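How do I get a dark stone-look tabletop clean without leaving specks everywhere?

Posted by Brurnby

So I have this dark gray table with a mottled, stone-like pattern, and it's driving me up the wall. I wipe it, I walk off, I come back and there are little white flecks all over it again. I've been using paper towels and a spray I found under the sink (no label left on it, sorry). I've got 30 minutes between finishing up and having to leave, so I can't do some big production every day. What do you all use?

Frida Hafþórsson

Ditch the paper towels! They shed, and on a dark top you see every bit of it. I do mine dry first with a soft brush, then a damp microfiber cloth, then a second dry one. Takes me 3 minutes, maybe less if I haven't been crafting. Pick up whatever lives on the table before you start, trays included, or you'll just push the crumbs up against them.

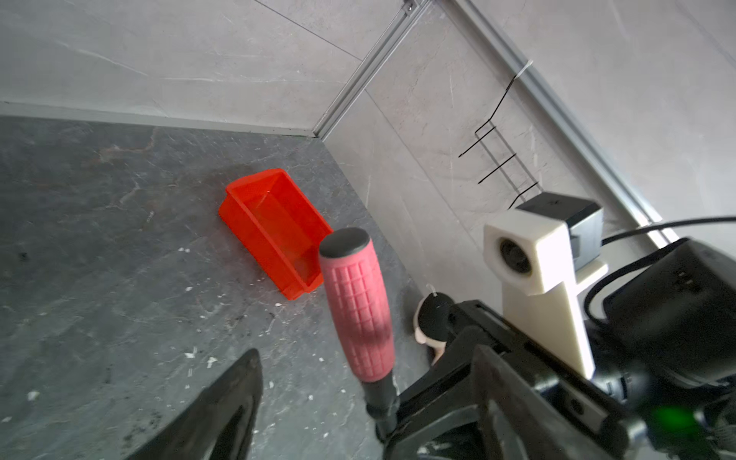
Can I wash a plastic tray in the same soapy water I use for the table?

Dish soap and lukewarm water are fine for both, but do the tray first while the water's clean, and let it drain upside down on a towel. Shiny plastic shows water spots, so I go over mine with a dry cloth too.

Oh, and check the far edge where the table meets the wall. Mine collects dust like crazy back there. I run an old toothbrush along it every 14 days or so, whenever I remember.

Flanagan

vinegar. works on everything

Larkus

Please don't use vinegar until you know what the top is made of. If it's real marble or limestone the acid will dull it, and I paid $110 to get a spot on mine polished out. If it's laminate you've got more leeway, but plain dish soap does the job anyway. For the pale streaks, try a fingernail across one. If it catches, it's a scratch and no cleaner is going to lift it.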